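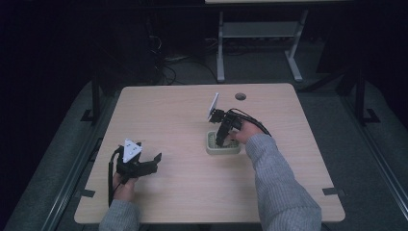 4.2 Naming of small household containers

The second part of our study looks at how people name a small container when it stands alone on a table. In the kitchen or in the bathroom the place gives the name. A dish next to the tap is a soap dish, and the same dish in a drawer with clips and rubber bands may be called a tray, a holder or a little basket. We wanted to see which of these names stays when the tap and the drawer are taken away.

We used 12 containers from the Jarent collection of everyday plastic ware, kept in Urnthorpe. All of them are small enough to be held in one hand. They were shown one at a time on a plain table, and the sheet asked for one name only, in the words that the person would use at home. Empty lines were allowed. From the 600 sheets we received 2109 usable names, as most people were given only a few of the containers and many left one or two lines empty. Names in other languages than English were set aside and are treated in Section 5.

To sort the names we followed the Ruppert scheme, with one change. The scheme has a single group for "vessel," and this group was too wide for our material. We divided it into closed vessels, which can hold water, and open vessels, which let it through. The change is small on paper, but it moved many answers. Words such as "bowl" and "tub" stayed with the closed group. "Basket," "rack" and "strainer" went to the open group. "Dish" gave us the most trouble, and we discuss it now.
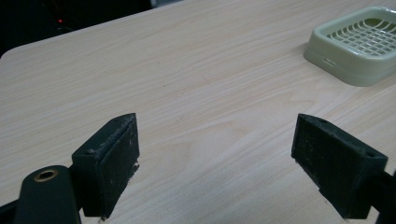 A dish, in the ordinary sense of the word, has a bottom. This is how the older dictionaries describe it, and it is also what people told us when we asked them after the test. Yet the name "soap dish" was given freely to containers whose bottom is mostly holes. It seems that in this pair of words the first part is stronger than the second, and the speaker does not think of a dish any more. The square piece in Figure 3 shows why both names come easily. It has the raised rim and rounded corners which people connect with a dish, but inside the rim there is only a grid of ribs with small rectangular openings between them. Those who wrote "soap dish" often added a remark about water. Those who wrote "basket" remarked on the grid and said nothing of soap. The pale green color was also mentioned, mainly by people who placed the object in the bathroom, and we can not exclude that the color alone has suggested it to them.

Figure 3. Square container with rib grid, pale green, on the table used for the naming task.

The surface under the container is a second point which we should mention. Our table has a light wood-grain top. In the first trial, made at Jolera in October, the same pieces were shown on a sheet of white paper, and several people complained that they could not judge the size. On the wood grain this complaint became rare. We believe that a tabletop gives a known measure to the eye, and that it also makes the container look like a thing which somebody has put down for a moment. A few answers support this reading, for example "the thing for keys" and "where I leave my rings." Such answers name a use at home and we kept them in a separate group.

We do not claim that the names are stable. A person who was asked twice gave sometimes two different names, and saw no problem in it. For the design of labels and shop lists this is of practical interest, and we return to it in Section 6.

Print this section | E-mail this section

Reader comments (3)

In my family it was always "the soap thing" and I think you would have to throw out my sheet. Did you keep answers with "thing" in them?

Good section, but I miss the word "drainer." Where I live it is the normal one, both for soap and for sponges. Is it in the open group?

Posted 21st January. The older version of this text had the container as Figure 2. Please correct the number in Section 6 too, where it is still the old one.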